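Province Must Rebuild Its Reserve, Budget Officer Says
August – By Staff Writer

The Horum provincial budget officer expects a shortfall of 2,626 million this year, the widest in 30 years. "The revenue forecast was prepared in good faith," the officer said in an interview, "but it rested too heavily on mining royalties." 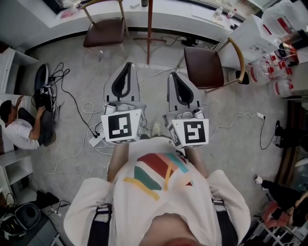
Spending restraint

Departments have been asked to find savings of 5 percent. Some 600 vacant posts will stay unfilled – most of them in Irnik and Derese. "Front-line services are exempt," the officer said.

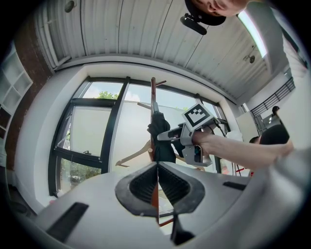

Tax measures

No sales tax is planned. A fuel levy, first proposed by the Cudska district council, remains under review. "The cabinet will decide before the fall session," the officer said.

Last updated: August, 4:15 p.m.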